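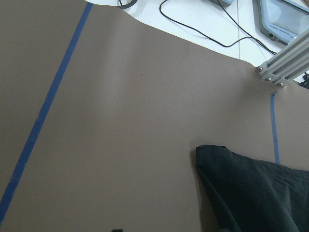

I've been through three tape guns in two years, so when the handle snapped off the last one in April I decided to spend proper money and bought the Duderance. It cost me 40 dollars, more than I've ever paid for something that lives in the bottom of a cupboard. My brother-in-law Kamran thinks I've lost it.

Bit of background. I sell secondhand cookbooks from the spare room, and most weeks I'm taping up parcels until my wrist aches. The old Burna gun was cheap and cheerful, but the blade chewed the tape instead of cutting it, and the roll squealed so loudly the dog would leave the room.

The Duderance is much quieter (hooray!) and the grip is a nice soft rubber that doesn't go sticky in the heat. The tension knob is the bit I like best – a quarter turn makes a real difference, and it's stayed where I put it. It took me six parcels to get the hang of the wrist flick at the end, and after that I was flying.

Now the grumbles. Loading a new roll is fiddly, and the little diagram on the side is printed in grey on slightly darker grey. Great work, whoever did that. It's also heavier than the Burna, so if you've got small hands like mine I'd try one in the shop first. And it doesn't love paper tape, which tends to curl back and stick to the roller. I've gone back to scissors for that.

The blade cover is a good idea and clicks shut properly, though I forget it every single time and have the nicked thumb to prove it.

I'd buy it again, probably in the orange if they ever get it back in stock. Four stars from me. Spare blades come in a pack of two and you order them separately, so chuck some in your cart while you're there.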